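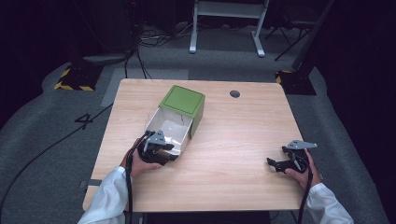 Good evening, and thanks for coming out on a Thursday. My subject tonight is the small TV movie: the ninety-minute kind made for a cable slot, with one town, one couple and one problem. I want to talk about how these movies handle their secrets. Most of them have one, and most of them put it in a container. A letter in a drawer, a ring in a coat, a deed in a tin. Think of a small cardboard box with a green lid slid partly off, so you get some of the white inside and no more. A good script keeps the lid about there for an hour.

I'll use two movies, Skolum and Zanano. If you haven't seen them, I'm going to give away both endings. Sorry.

Skolum first. Plot in brief: a woman comes home to sell her late aunt's print shop. The buyer is a man she went to school with. There is an unpaid debt between the two families and he knows about it. She doesn't.

The audience learns about the debt in the second scene. I think that is the right choice. From then on every friendly conversation has something under it. When he offers to fix the press, we know what he is avoiding. The writer, Lina Yammine, gives him four chances to tell her and he backs out of each one for a different reason. The last time he gets as far as "Your aunt and I," and then a customer comes in.

(Play the shop counter clip. Two minutes. Sound up before it starts.)

Look at how little is said there. She asks about the weather. He answers. The customer wants 200 wedding invitations and gets a price. It's an ordinary scene and it works because we are waiting.

Now Zanano. Bigger cast, nicer locations, a lake. The secret is that the hotel manager is the owner's daughter. We find out 13 minutes before the end, at the same time as everyone else. There is a gasp, a speech, a walk by the water, and they make up.

I like parts of this movie. The two leads are good together and the kitchen scenes are funny. But the reveal has nothing to stand on. Go back and watch the first hour and there is one hint, a photo on a desk, and the camera leaves it before you can read it. The manager never has to lie to anyone's face, so when people get angry with her it feels like the script needed them to.

(Skip the lake clip if we are past 7:40.)

A word on pacing. These movies are written around ad breaks, and each break wants a small question before it. Skolum uses the debt for most of them. Zanano has to keep inventing new ones — a lost dog, a power cut, a rival chef who leaves after one scene. I don't mind the dog.

Someone usually asks about Grirnoren here. It does a third thing, where the audience is told a secret that is false. I think it cheats, but I've only seen it once and I'd like to hear from people who know it better.

Questions now. After that, Skolum in full, with the lights down at eight. Please bring your chairs forward if you're at the back, the subtitles are small.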